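Can any of them actually do laundry yet? (or anything)

mopbucket_lou
OK so my brother-in-law sent me the Aretti video again, the one where it folds a whole basket of towels, and now he's telling everybody at dinner that we'll all have one by the end of next year. I fold clothes for a living (hotel, not fancy) and I just don't see it. Anybody here work with these things for real? Not videos, I mean standing next to one.

gearhead_tx
Yes. We have a Dollov arm on the packing line at work and it's great, I'll say that up front. Same box, same spot, all night long, never complains. But the Tuesday they switched us to a box with a slightly shinier lid it missed every pickup until the tech came out. So shop floor, sure, if you build the floor for the robot. Your bedroom? Nope.

pinecone88
Disagree with gearhead a little. That's old style automation, where somebody types in every move. The new stuff learns from people doing the job. Totally different animal, and towels are pretty much solved as far as I can tell.

mopbucket_lou
Towels are rectangles lol. I could teach my dog towels.

gearhead_tx
What Lou said. Also how long was that video sped up for? I timed the Aretti one at 3 minutes a towel once you slow it back down.

pinecone88
Slow is fine! I'm asleep! It can take all night on a load for all I care.

sockdrawer
I'm going to side with Lou, and I say this as somebody who really wants one. Towels and T-shirts, OK. Winter coats are where I'd bet money against every one of them. A puffer jacket doesn't stay where you put it. You bring one sleeve across, you go for the other one, and the first one has puffed back up and slid off. I've been folding mine for years and I still end up kneeling on it to get the air out.
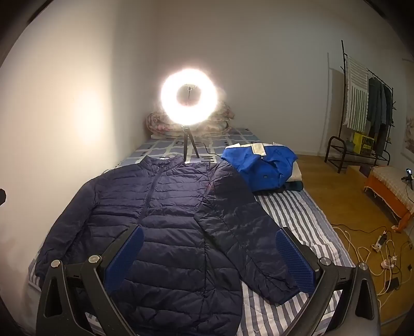
And then there's the zipper, which wants to bend its own way no matter what you do with the rest. Dark slippery fabric can't be easy to see either, where does the sleeve stop and the side start? I'd give a machine 30 tries before it got one I'd put on a shelf.

pinecone88
30 tries is nothing though. Give it 1000 and it'll fold better than you.

sockdrawer
Maybe! On my coat. Now hand it my husband's.

gearhead_tx
^ this right here. Stellance told our plant the same thing, just needs more examples. We're still waiting.

mopbucket_lou
So I'm telling my brother-in-law no, then. He's going to bring up the Strobel vacuum.

pinecone88
The Strobel is good, leave the Strobel alone. Mine does the whole downstairs in 60 minutes.

mopbucket_lou
Mine ate a phone charger. I'll ask him if his can do fitted sheets.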